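Workshop notebook, Saturday, a bit before noon

Well, the kettle is on and the pickle pot is warm, so I may as well get this written down while I still remember which ring was which. I finally cut into the Kyei order this morning, and I'm so glad I made the practice band in brass first (it came out a whole size too small, and I would have cried over it in silver).

The trouble was the width, as it always is with me. I had sized the finger with the narrow gauge on the ring of Endelgate sizers, wrote down 9, felt very pleased with myself and went to lunch. But the band is going to be a wide one, and a wide band grabs more of the finger, so it wears tighter than the gauge says. I know this! I have it written inside the cupboard door! Anyway, I dug out the wide set from the Devstead box and tried again, and the wide gauge wants a half size more. Going with that.

Second thing, for whoever picks up the bench after me: the steel mandrel and the sizer set do not agree with each other at the big end. They match nicely at 5 and then drift as you go up. I've put a strip of masking tape on the mandrel with pencil marks taken straight from the sizers. Please read the tape and leave the engraved lines alone until we get a better mandrel. And please don't peel it off to be tidy, I was very careful with that pencil.

Soldering went better than I deserved. The joint closed up tight after I sprung the ends past each other a couple of times, hard solder, one small chip from the inside, and it ran along the seam like a dream. Rounded it with the rawhide mallet and it had stretched a hair by the time I was done, so next time I'll cut the blank a touch short and let the mallet do the rest.

Stock drawer: sheet is fine, half-round wire is getting low, and the Rudilard polishing compound is down to a crumbly heel that I keep picking at with my thumbnail. Job ticket for this band is 1066, and the brass one is in the same envelope.
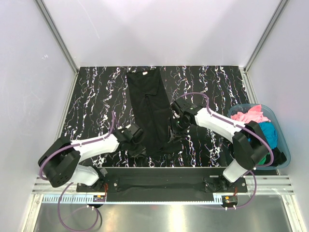

Still to do

File the inside edges so it slides over the knuckle comfortably (she has big knuckles and slim fingers, poor thing, same as me).
Check it again on the wide gauge after polishing.
Anneal the 2 spare blanks before they get put away hard again.
Order half-round wire and compound.
Ask if she wants the inside left plain or stamped, I forgot to write it on the ticket.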